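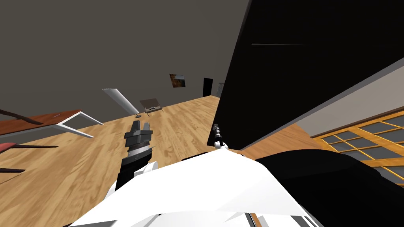
Suha Chidiac had never been on a relief trip before April, when she went to Skotness with a team from her church. The river had been through the town the previous fall, and more than 70 families were still living with relatives or in rented rooms.

"I thought we'd be handing out food," she said. "By then they had food. They needed people to pull up floors and carry things to the curb."

Her team stayed in the hall at Brerkik, up the valley, and drove down each morning at seven. The work list was kept by Elias Nseir, who moved to the area after the flood and has stayed on. His list started with 157 houses. Two were left on it when we spoke on Friday, both waiting on the owners.

Nseir said short teams are useful if they take the jobs they're given. "Some groups come with their own plan. I ask them to leave it in the van," he said. "Suha's group spent two days shoveling mud out of one crawl space. They didn't complain, or not to me."

Chidiac said the evenings were harder than the days. An older couple on Pfister Road asked the team to eat with them, and the husband talked until late about the night the water came.

"We didn't say much. We prayed with them at the end because she asked us to."

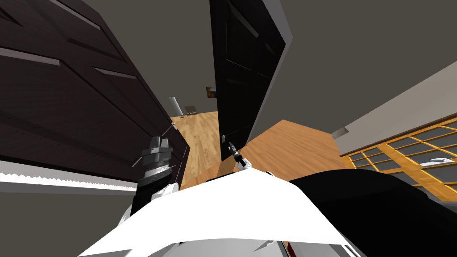
Would she go back?

She has already asked for the time off work. She would like to stay longer, and she wants to bring her sister, who can hang drywall. Nseir has told her there will be painting to do.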